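4. How the demonstrations were gathered, and what we think they are worth

Papers on learned manipulation tend to give a page to the network and a paragraph to the data. We have read many of those paragraphs and found few that would let us repeat the work. Our own earlier report on the Merngate set was no better, and part of the reason for this section is to put that right. The other part is that we no longer believe some of the things we said there.

4.1 Setup and procedure

All demonstrations were recorded by teleoperation on a Bimex arm with a two-finger gripper and a small camera mounted at the wrist. The operator sat beside the table and drove the arm with a hand controller. In the Merngate set the operator could look at the table directly. In the Zendurness set, gathered later, the operator saw only the wrist view on a monitor. We made the change after one of us (Gautam) went back through the Merngate recordings and found stretches where the arm moved with confidence toward an object that was not yet in the camera's view. A person sitting next to the table can do this easily. A policy that is given only the wrist images cannot, and asking it to imitate such motions amounts to asking it to guess.

The Zendurness set holds 458 episodes. Of these, 175 were recorded by the first operator and the remainder by the second. Each episode starts with the arm at a fixed home pose and ends when the named object has been released at the goal location, or when 30 seconds have passed. Episodes that ran out of time were kept and labeled. We mention this because the usual practice is to throw them away, and a reader who is told only the size of the final set has no way of knowing how many attempts stand behind it.

Before each episode the operator cleared the table, took items from a bin and placed them by hand. The written instruction was to arrange them "as they might be found." Upright, fallen and touching items were all allowed. The controller was then used to pick up a single item chosen by a script, and the script made its choice after the layout was finished so that the operator could not set up an easy grasp for it.

4.2 Variety in the layouts

The claim most often made for a set of this kind is that it is diverse. We made it ourselves. The trouble is that the word is seldom tied to anything a reader could check. A bin of household goods looks diverse when it is tipped out, and yet the part that matters for grasping may be quite narrow: how the thing is lying, how much room there is for a finger on either side, and whether its edges can be told from the table.

Figure 4 gives a single wrist view from before a grasp. The layout is a fair challenge in some respects and a soft one in others. The scissors lie at a diagonal with open table next to them, and a gripper coming down across the handles would have few decisions to make. The items to the right are less forgiving. A glass spice bottle and a small green-tinted glass cup are both on their sides, and the printed backdrop shows straight through the wall of the cup. A method that finds objects by color or by outline has every reason to go wrong at that point. Lower down, a metal fork rests against a white plastic piece on a white table, and only part of the plastic piece is in view. 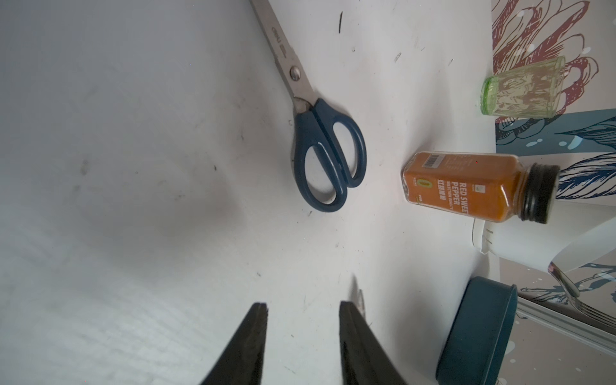
Whether a policy trained on such material learns to deal with glass, or learns that glass tends to be near the printed border, is a question the training loss will never answer. Operators have habits. When we replayed the opening view of every episode, both of ours turned out to favor certain regions of the table for certain kinds of object, despite the instruction and despite being told what we were worried about. The second operator liked to put long thin items in the far half. The first liked to leave a clear strip in front of the gripper, perhaps out of politeness to the arm. Neither habit was noticed while recording was under way.

We tried two remedies. The first was a printed card with random positions, which the operators followed for a while and then followed loosely. The second was to have one operator lay out the table and the other drive. This helped more than the card did, and it also slowed the work to a degree that made us unpopular. We cannot say that either one removed the bias. They moved it around.

Labels are a smaller worry but a real one. The spice bottle in Figure 4 carries large printed words in English, Chinese characters and a barcode sticker, and a network with any prior exposure to text in images may well key on them. Turn the bottle so that a plainer part faces the camera and the task is a different one. We did not control for which side of a package faced up. We should have.

4.3 The wrist view as the only view

There is a good argument for recording from the wrist alone. The camera moves with the hand, so the object ends up near the same place in the image just before every grasp, and the policy has less to learn about the geometry of the room. The fingers are always in view at the bottom, which gives it a steady reference. We accept the argument for the last few centimeters of travel.

For the approach, we are less convinced. Items at the border of the image are often cut short, and an operator who has only the monitor has to decide whether to swing the wrist and look, or to go ahead on what can be seen. Our operators differed on this. One looked first nearly every time. The other looked only after a near miss. The two styles yield recordings that carry the same task label and contain quite different behavior, and a network trained on the mixture is free to average them into something that neither person would do. In our trials we saw what we take to be this effect: the arm would begin a sideways look, abandon it partway and descend beside the object. We hold this explanation with some caution, as it was arrived at after the fact and other causes would look the same.

Bisht has argued, in discussion with the rest of the group, that the mixture is a strength and that a larger set would sort it out. That may be so. It is the standard reply to nearly every complaint of this type, and it has the drawback that it can be made at any size of set. We would find it more persuasive if it came with a prediction – how much more data, gathered by whom, and what we should expect to see when there is enough.

4.4 A held-out check

To put a limit on our own claims, we kept back 100 layouts that were arranged by a person at the Moodley site who had never driven the arm and had not seen the earlier recordings. This person was given the same bin and the same one-line instruction. The layouts were photographed, rebuilt on our table and run with the trained policy. No demonstrations were recorded on them.

The results are reported in full in Section 5, and we note only the general direction. Performance was clearly worse than on our own test layouts, which had been made by the same two operators who made the training data. The drop was largest for items lying against one another and for transparent items, and it was small for items standing alone. The order of difficulty is unsurprising. The gap itself ought to trouble anyone who reports results only on layouts made by the people who collected the demonstrations, a group that included us until recently.

One could object that the Moodley layouts were simply harder. We considered this and asked our first operator to drive the arm through a sample of them. The operator managed nearly all of them without much trouble, on the wrist view alone. So the views held enough for a person to work from. What they may not have held was anything the policy had been taught to use.

4.5 Remarks on cost

Recording was slow, and most of the time went into clearing and resetting the table. Driving the arm took the smaller share. Any estimate of cost that counts only the length of the recorded episodes will be far too low, and we would ask authors who give such estimates to say what they left out. The recordings made in June were the slowest, as the rule of separating layout from driving had just come in and both operators had to be present at once.

We also logged comments from the operators after each block of work. These are short and sometimes blunt. Several complain that the controller made small rotations of the wrist tiring, and a look at the matching episodes shows fewer such rotations toward the end of a block. Fatigue of this sort goes straight into the data as if it were a preference for certain grasps. We have kept the block order in the released files so that others can test for it, and we have made no attempt to correct for it in the experiments that follow.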